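Follell Handover Kit -- two-arm passing for small benches

I'm Idalina Torres, and I put this kit together after getting tired of watching one arm shove things at another and hope for the best! Follell is the software and finger set we used in our handover study, cleaned up so you can run it on your own pair of arms. It does one job: one arm gives, the other takes, and the wrist cameras decide when to let go.

We started with pens. They're thin, they roll, and a couple of millimeters matters a lot when the fingers are closing (ask me about my first October).

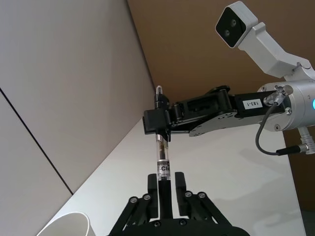 A pen between two grippers, seen from the receiving arm's wrist.

So, the numbers. We logged 3293 handovers, and 3251 of them ended with the pen in the receiving gripper. Most of the other tries were slips at the release, and I'm still picking through those -- my hunch is the giving arm opens a hair too soon. The release model trains in around 40 minutes on our desktop, which I'm pretty happy with.

In the kit: two sets of Tramley fingers, the Seixas calibration card, the release model and 13 sample recordings to try before you plug anything in. Arms and cameras are not included.

Page updated 5 March 2025. Orders go through the Bundska shop.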